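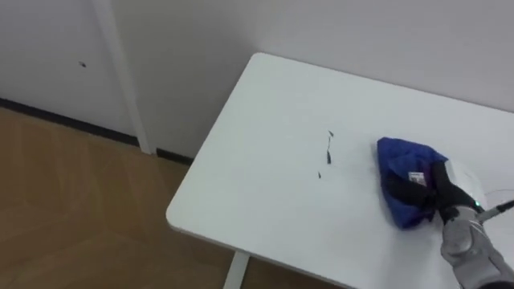
*Blue cloth on a white table.*

## The trailer on Mansour Street

August 2019

Most people who drive to the Barnow end of town will have noticed the trailer by now. It is a flat utility trailer with a plywood box built on top, painted green, and it has been parked on the east side of Mansour Street between the dry cleaner and the old feed store since February. It has no plate. The hitch has a padlock on it. Someone has written "ASK FIRST" on the back in white house paint, and that is the only writing on it.

We have had more mail about the trailer than about the water rates, so this month we tried to find out whose it is.

The short answer is that we don't know. The longer answer follows, along with what the town plans to do and what you should do if the trailer is yours.

### What the neighbors say

Siham Gaber lives directly across the street and was the first to report it. She remembers the morning because she had put her trash out the night before with nothing at the curb opposite, and when she went to bring the cans in, the trailer was there. She did not hear a truck. Her dog, which barks at the mail carrier, the meter reader and most squirrels, did not bark.

"I thought somebody was moving in," she told us. "Then I thought somebody was moving out. After a month I stopped thinking about it and just told people to turn left at the green trailer."

She has since used it in directions for a birthday party and a furnace repair. Other people on the block do the same. The pizza place has it in the delivery notes for two of the addresses.

There are several theories. One is that it belonged to a contractor who worked on the feed store roof and was never paid. The owner of the feed store building says the roofers were paid and that they came in a van. Another is that it's left over from the Hotilum street fair, where a number of stalls were built on trailers like this one. The fair organizers went through their list for us and every trailer on it is accounted for. A third theory, sent to us without a name, is that it was parked there to settle an argument about who gets the shade in the afternoon. We could not confirm this, though two households on the block did decline to talk to us about shade. 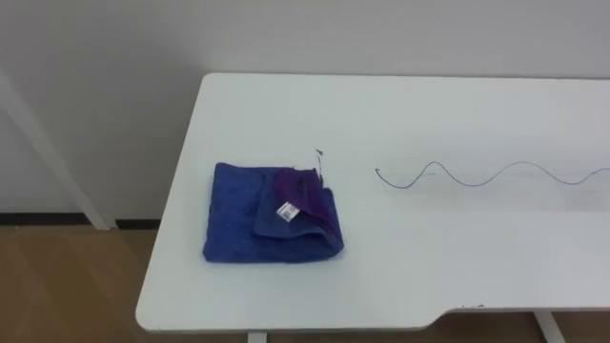 As for the writing on the back, there is disagreement about when it appeared. Ms. Gaber says it was there from the first day. The dry cleaner is fairly sure it showed up in the spring, after a couch was left leaning against the trailer overnight. A photo sent in by a reader shows the trailer with snow on it and the back facing away from the camera, so that doesn't settle anything.

Nobody we spoke to has asked first, or knows who they would ask.

### What's inside

We don't know that either. The box has a hinged door on the sidewalk side with a second padlock. A few people have knocked on it. One reader wrote that something rattles when the street sweeper goes by, like jars, or loose pipe. Another says it's empty and that you can tell by how it sits on its tires. The tires are now low enough that we would not want to guess.

Please do not try to open it. In June someone bent the hasp on the door, and the police department has asked us to say that the trailer is private property until the process below is finished, whoever it belongs to.

### What the town can do

Anas Abdel Rahman in the public works office handles abandoned vehicles, and he went over the rules with us. A car left on a town street can be tagged and towed after 4 days. A trailer with no motor falls under a different section, which was written mainly with boats in mind. It gives the owner 90 days from the date of the first posted notice.

The first notice was taped to the trailer in the spring and came off in the rain. The second was stapled to the plywood and was gone by the next morning. Because the rule says the notice has to stay posted, the count started over each time. The current notice is in a plastic sleeve and screwed to the door at all four corners. It has 22 days left to run.

If no owner comes forward by then, Vamuva Towing will move the trailer to its yard on the county road. The charge to get it back will be $300, plus storage. After that it can be sold or scrapped. The box will be opened at the yard with an officer present, and anything with a name or serial number on it will be logged.

Mr. Abdel Rahman said he would prefer not to tow it. Towing a trailer with two locked padlocks and soft tires takes a flatbed and most of a morning, and that block of Mansour Street would have to be closed to parking while it was done. He would sooner get a phone call.

### If it's yours

Call public works during office hours or stop by the counter. Bring a title, a bill of sale, or the key to either padlock. He said the key would be enough. There is no fine if you remove it before the notice runs out, and you will not be asked why it was there.

If you sold a trailer like this one in the last couple of years, the office would like to hear from you too, even if you don't remember the buyer's name.

### Parking on the block

Some of you asked whether you can park right up against it. You can, as long as you leave room for the driveway on the feed store side. Street sweeping on Mansour goes on as usual. The sweeper steers around the trailer, so leaves have been building up on the curb side. Residents who want to rake them out may do so, and the bags can be left with the regular yard waste.
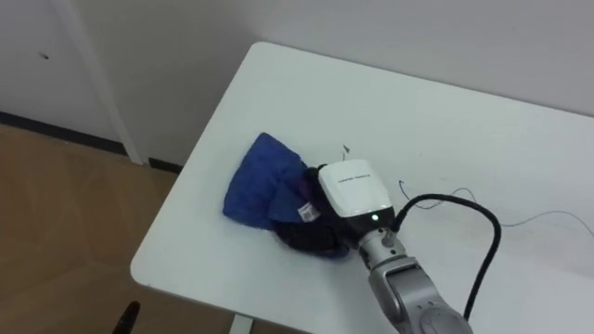
*Bunched blue fabric, white tabletop.*

We'll print an update in the next issue. Readers with photos that show the back of the trailer before April are asked to send them in, with the date if you have it.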